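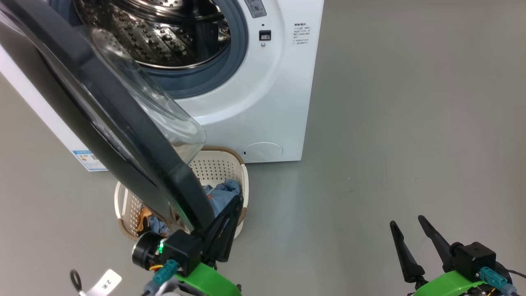

Figure 3. Front-loading washing machine with the door open, showing the drum and the rubber door gasket.

4.2 Talking about the wash: who notices, and who remembers

We had not set out to write at any length about laundry. Our interest, as the introduction explains, was in how people who share a home come to agree (or quietly fail to agree) on what counts as a job that needs doing, and washing was only one of several chores on the first interview sheet. It was the one our households kept coming back to, however, often long after we had moved on to cooking or bills, and so it seemed only fair to give it a section of its own.

The 21 households were spread over two neighbourhoods, Flandlow and Mundent, and each was visited twice. Between the visits, everyone over the age of twelve kept a short diary in which they wrote down any household task they had done, thought about or reminded somebody else to do. This gave us 923 entries in all, and it is a pleasure to record how frank and how funny many of them were.

What struck us most on reading the diaries side by side was how much of the work took place before anything went into the machine. People wrote about remembering that a school jumper would be needed in the morning, about listening to the forecast, and about wondering whether a partner's shirt on the chair was dirty or merely resting. Earlier time-use surveys tend to fold all of this into a single line, and we quite understand why – it is very hard to put minutes against a thought one has while brushing one's teeth. Yet in seven of the households the person who did most of this remembering was not the person who did most of the loading and hanging out, and the two of them gave rather different accounts of who "did the washing".
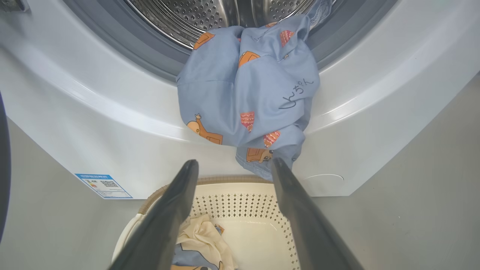

Figure 4. A light blue garment with a cartoon dog print at the door of the machine.

Children's clothes deserve a word here. Parents told us that a favourite item could upset the whole order of the week, being asked for again almost as soon as it had been taken off. One mother in Flandlow described keeping "a sort of map" in her head of where each such item was at any moment, and said she would dearly love to hand the map to somebody else for a fortnight. Darcy Hoani, who carried out most of the Mundent interviews, found the same idea there in other words, and it was on Darcy's suggestion that we added a question on it for the second round of visits in October.

The answers to that question are taken up in Section 4.3, together with the diary entries on lost socks, which turned out to need a table of their own.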